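Boletín de Pellholm · Marzo

Recoger la mesa sigue siendo lo difícil

En el número anterior preguntamos a los lectores qué tarea de casa o de taller le darían antes a una máquina. Ganó, con mucha diferencia, recoger. Ni cocinar ni limpiar cristales: recoger lo que queda encima de una mesa o de un banco de trabajo y dejarlo en su sitio. Varios lectores añadieron barrer, y un encargado de almacén de nuestra zona pidió que alguien le ordene de una vez el cajón de las herramientas pequeñas.

Con esas respuestas fuimos a ver a Irina Munteanu, que lleva en Flurnik el proyecto Jotlow. El proyecto trabaja con parejas de brazos robóticos montadas sobre una mesa y les plantea labores de este tipo: alinear piezas, sujetar un recogedor, manejar objetos corrientes que están unos al lado de otros. La pregunta que llevábamos era sencilla. ¿Se puede comprar ya una máquina que haga esto en casa o en el taller?

La respuesta corta es que no, o al menos no una que nosotros recomendaríamos a un socio. La larga tiene más matices.

Lo que ya sale

Coger un objeto rígido que está suelto sobre una superficie plana es, según Munteanu, un problema bastante trabajado. Si la pieza tiene caras rectas y cabe entre los dedos de la pinza, el brazo suele llegar, cerrar y levantarla. En los talleres se hace desde hace décadas, con la diferencia de que allí la pieza llega siempre a la misma posición y la máquina repite el mismo recorrido. En el proyecto las cosas cambian de lugar entre un intento y el siguiente, y el brazo tiene que guiarse por las cámaras.

También ha mejorado el trabajo a dos manos. Durante mucho tiempo, dos brazos sobre una misma mesa significaban dos tareas separadas y mucho cuidado para que no chocaran. Ahora se les pide que compartan un objeto. Un recogedor es un buen caso: tiene una parte ancha y otra estrecha, pesa poco y se tuerce si un lado sube antes que el otro. Una persona corrige eso sin darse cuenta. Un robot tiene que coordinar las dos muñecas durante todo el movimiento, y cualquier retraso se nota en el borde de la pala.

Lo que cuesta

El uso de utensilios es otro asunto. Empujar una pieza con los dedos de la pinza es una cosa, y empujarla con la punta de una varilla que la pinza sostiene por el otro extremo es otra. La varilla puede girar dentro de los dedos, la punta deja de estar donde el sistema calcula y un error pequeño arriba se convierte en uno grande abajo. Con bloques estrechos, puestos de pie, ese error basta para tumbarlos.

Por eso las piezas en fila aparecen tanto en este tipo de trabajo. Parecen un juego de mesa, pero plantean lo mismo que una balda de botes de especias o una bandeja de piezas pequeñas en un banco: hay que actuar sobre una sin mover la de al lado. Quien haya intentado sacar un bote del fondo del armario sabe que a las personas tampoco nos sale siempre.

El tercer problema es la variedad. En una mesa de cocina conviven cosas de formas muy distintas, y cada una se coge de una manera. Un vaso con algo dentro no admite el mismo agarre que una caja. Una goma de borrar cede un poco; un rotulador rueda. Los sistemas que funcionan bien con un juego de objetos pierden seguridad cuando se les cambia por otro parecido.

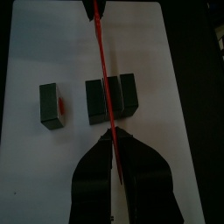
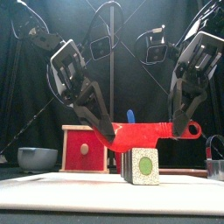
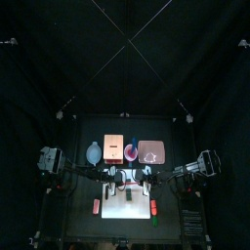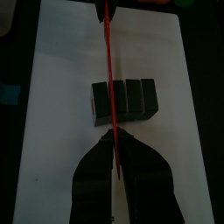
Brazos robóticos sobre la mesa de trabajo. La segunda imagen muestra el recogedor rojo sujeto con las dos pinzas; la primera y la cuarta, la varilla roja junto a los bloques.

La opinión del taller

Pedimos también su parecer a Laurier Bergeron, que dirige el taller de reparación Pirihi y ha instalado maquinaria en pequeños negocios durante 19 años. Bergeron no es contrario a la automatización. Tiene en su local una cortadora programable y una cinta que le ahorra muchos viajes. Lo que discute es el orden en que se están prometiendo las cosas.

«A mí me ofrecen un brazo que trabaja de noche, y la pieza que quiero que coja está debajo de un trapo, al lado de un café a medias», nos dijo. «Si para que funcione tengo que dejarle el banco despejado, el trabajo de recoger ya lo he hecho yo.»

Es una objeción razonable y Munteanu la comparte en parte. En su opinión, el primer uso realista fuera del laboratorio serán puestos fijos con un conjunto limitado de objetos: preparar kits de piezas, reponer bandejas, separar material devuelto. Son tareas aburridas, con cierta variación, pero en un espacio que no cambia de forma. La casa queda después. En una casa hay niños, animales, alfombras y muebles que se mueven, y la tolerancia a los errores es muy baja cuando lo que se cae es un plato.

Bergeron puso además el acento en el mantenimiento. Un brazo tiene cables que rozan, tornillos que se aflojan y dedos que se gastan por el punto de contacto. En una fábrica alguien se encarga de eso. En un taller de tres personas, el que arregla la máquina es el mismo que atiende al público, y cada hora que pasa con la llave en la mano es una hora sin cobrar. Nos recomendó preguntar siempre al vendedor cuánto tardan en llegar los recambios y si los dedos de la pinza se pueden cambiar sin llamar al servicio técnico.

Velocidad y vigilancia

Otra cuestión que preocupa a los lectores es el tiempo. Aquí conviene bajar las expectativas. Una tarea que una persona termina casi sin mirar puede llevarle al robot bastante más, con pausas antes de cada agarre. Para algunos trabajos no importa. Si hay que ordenar una bandeja de aquí a mañana, da lo mismo que se tarde. Para otros lo cambia todo: un mostrador con clientes esperando no puede depender de una máquina que se detiene a comprobar dónde ha quedado el asa.

Queda la vigilancia. Munteanu fue clara en que los brazos de su proyecto trabajan con una persona cerca, que puede pararlos. Cuando un intento se tuerce, alguien recoloca los objetos y se vuelve a empezar. Ese alguien no suele salir en los vídeos promocionales y debería figurar en cualquier cuenta que haga un negocio antes de comprar. Si la máquina hace la mitad del trabajo pero exige una persona mirando todo el turno, el ahorro es escaso.

Qué haríamos hoy

Para un taller pequeño, seguiríamos donde estábamos: automatizar lo repetitivo, con herramientas conocidas y con servicio técnico cerca. Si un proveedor ofrece un sistema de dos brazos, pediríamos una prueba con nuestras propias piezas, en nuestro propio banco y tal como está a media mañana. Las demostraciones con los objetos que trae el comercial dicen poco. También pediríamos ver qué hace la máquina cuando falla un agarre: si se para, si avisa, si lo intenta de nuevo o si sigue como si llevara la pieza en la mano.

Para una casa, esperaríamos. El robot aspirador y el lavavajillas resuelven ya una parte razonable de las tareas, cada uno con una sola función y sin necesidad de dedos. Lo que queda encima de la mesa todavía hay que recogerlo a mano.

Munteanu ha aceptado volver a recibirnos cuando el proyecto incorpore objetos blandos, empezando por bayetas y guantes de trabajo. Los lectores que tengan una tarea concreta que proponer pueden enviarla a la redacción con una descripción breve: qué objetos intervienen, dónde están al empezar y cómo deberían quedar al final. Le haremos llegar las propuestas antes de esa visita, y las respuestas se publicarán en esta misma sección.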